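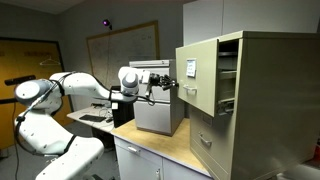 Top drawer open, paper label in its holder. The lower drawer's holder is still empty.

Filing cabinet notes, README

Hi, I'm Matúš Kollár and I keep the list of what lives in which drawer. This folder has the list itself (one plain text file, 3,253 lines, sorry about the length) plus these notes.

What's covered: the tall olive-beige cabinet and the smaller light-grey one beside it. Each line gives the cabinet, the drawer, the folder name and a short remark. Old supplier names are kept the way they were first written, so Viltex and Nunder each show up under 2 spellings -- search for both!

Known gaps: I haven't gone through the Echeverría folders yet, 111 of them, and 25 lines just say "check". Those are mine, I'll get to them.

House rules, such as they are: push the drawer all the way in when you're done, and put a folder back where it came from (the Givirar stuff wanders a lot). Labels get written in pen on plain paper and slid into the holder -- please no tape.

If you move something, edit the line and save. No need to ask me first.

Last edited 18 October 2026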